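The slow pleasures of a secondhand tablecloth

I bought my first one for the price of a sandwich. It was in a cardboard box under a stall at the Molik market, rolled up with two odd pillowcases and a tea towel, and I only pulled it out because I was waiting for the rain to stop. White linen, heavy as a wet coat, with a darned patch near one corner so neat I didn't find it until I got home. I'd gone out for onions.

That was nine years ago and I now own far more tablecloths than a person with one table can defend. I keep them on the bottom shelf of the airing cupboard, behind the spare duvet, where visitors won't see how many there are. I did once try to thin them out. I took a bag as far as the front door, had a last look through it, and carried the whole lot back upstairs.

What I like is that somebody has already done the hard part. New linen is stiff and a bit rude, and it takes years of washing before it hangs properly. An old cloth drops over the edge of a table as if it's been there all its life. You can smell the difference too, once it's been on the line — old linen smells of almost nothing, new linen smells of the shop.

If you fancy starting, my advice is to go to the markets at the unfashionable end of the day. The dealers arrive at Molik before seven, with torches, and by breakfast the monogrammed sets have gone. I used to get up for it. These days I turn up after lunch, when the sellers are thinking about packing the van, and I rummage in whatever's left. You get the stained ones then, the ones with a hem coming down, and those are the ones I want anyway.

Zaditz is better for damask. It's a smaller market, in what used to be the bus depot, and there's a stall at the back that has only household textiles, all folded in apple crates. The prices are on bits of masking tape. I've seen a banqueting cloth there long enough to cover my hallway and most of the stairs, and I still think about it. I had nowhere to dry it, is the trouble. A cloth like that needs a field.

Now, stains. Everyone asks about stains! People will tell you to boil everything, and I did boil everything for a year or two and ruined a very pretty embroidered one that way (the red thread ran, and I had a pink cloth with pink flowers on it, which I use for picnics). Now I start with cold water and patience. I leave the cloth in the bath overnight, change the water when it goes the colour of weak tea, and do it again. Then a long warm wash with plain soap flakes. Then outside, on the grass if it's sunny, because sunshine does more for old yellow marks than anything I've paid for. Rust I leave alone. I've made my peace with rust.

I also think we're far too fussy about ironing. My grandmother ironed hers damp, on both sides, and then laid it on the table with the whole family standing well back. I couldn't keep that up. I pull mine straight while it's wet, fold it over the banister, and let the creases be creases. A few plates and elbows and you stop noticing them by the time the potatoes come round.

The other thing I'd say is use them. I know a cloth can feel too good for a weekday, and I kept my Khosravi one in tissue paper for a whole winter before I had a word with myself. (Khosravi is the little textile shop by the canal, and it's the only place I've ever paid proper money for a cloth. I'm not telling you how much.) It came out for a birthday in the end, got a splash of beetroot on it before anyone had sat down, and I've used it every week since. It's a much nicer cloth now that I'm not frightened of it.

Put it under homework, put it under jigsaws. White cloth makes any old thing look brighter, which I only learned from having one down all the time. A satsuma looks marvellous. So does a child's plastic beaker, or the red tray I carry the toast in on.

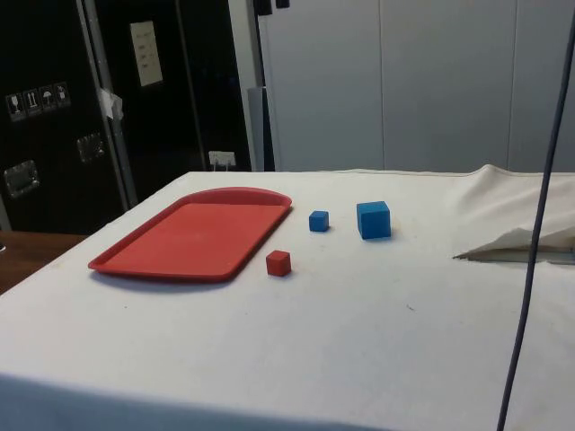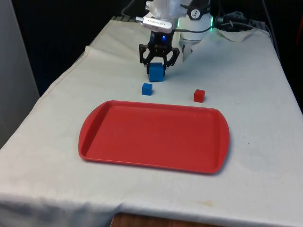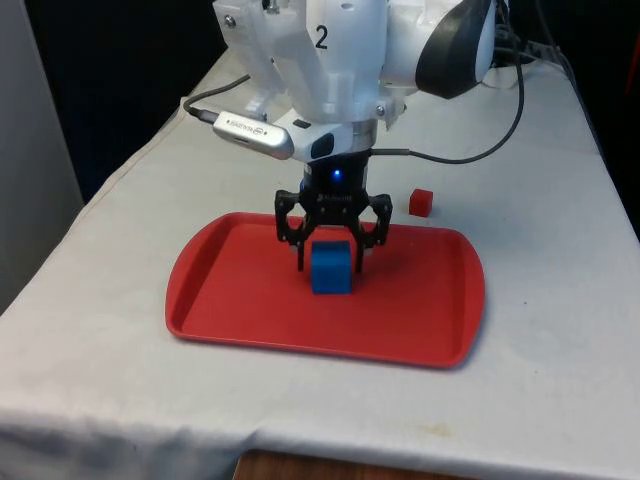

Storage, quickly, as I always get letters. Roll them if you can, round an old cardboard tube, and if you can't, fold them differently each time so the creases don't settle in one place and wear through. Keep them somewhere dry. Don't starch anything you're putting away for months. And write the size on a scrap of paper and pin it to the corner, or you'll do what I do, and unfold four of them on the landing with guests already ringing the bell.

As for what to pay, I still won't go above a few coins for a plain one with marks. I did see a set at the Utora auction rooms last October, cloth and napkins in the original ribbon, never used, with a guide price of 700. It went for 849. I stood at the back with my coat on and felt rather sorry for it, all those years and not one dinner. Then I went over the road to the charity shop and found a cotton one with a scalloped edge and a gravy stain the shape of a boot. It's in the bath as I write, second change of water, and the boot has already lost its heel.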